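We use cookies to remember your settings. By staying on this site you agree to this. OK

Two lamps, one very happy hallway

Jul 22, 2018

I have been wanting to write about the Balska clip lamp since February, when the first one came in the mail, and now I have two of them so it's really time!

Our upstairs hallway has one outlet, down at the far end, and for years we got by with a plug-in night light that lit up the baseboard and nothing else. The Balska clips onto anything up to 2 inches thick. I put mine on the bookshelf by the bathroom door and wow, what a difference. The light is warm, kind of like late afternoon, and there are 5 brightness steps (I live on the second one). It charges from any phone charger and runs 10 hours on low, so it makes it through the night with time to spare.

The second lamp was Dorothy Tunstall's idea. She reads in bed and wanted something that wouldn't wake the whole house, and she'd tried the Grovoda, which has a lovely long neck but droops by chapter three. I tightened every screw on that thing. Still droops! The Balska neck is shorter and stays exactly where you bend it.

A couple of small gripes. The button is on the back, so you end up feeling for it in the dark, and the charging cord is very short. I use an old Kaveck cord and it fits fine.
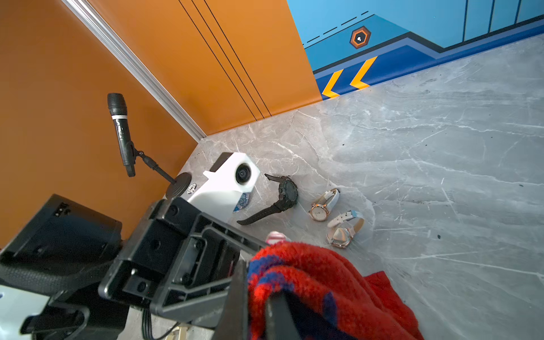
Red knit with dark blue stripes, orange wall behind.

Vlastimil Mikuš asked in the comments last time if the clip leaves marks on painted wood. Mine hasn't, but I stuck a scrap of felt under the jaw right from the start, so I can't swear to it. The rubber pads feel soft enough. I'd try it somewhere hidden first.

Next up is the closet, which is 240 kinds of dark in there, and I've got my eye on one of those Lukáč light bars with the magnet strip. If you have one, tell me how well the magnet holds!

Recent posts
Felt pads, and where I stick them
The Grovoda reading light after a winter
Sorting the cord drawer

Contact | Copyright 2018 | Back to top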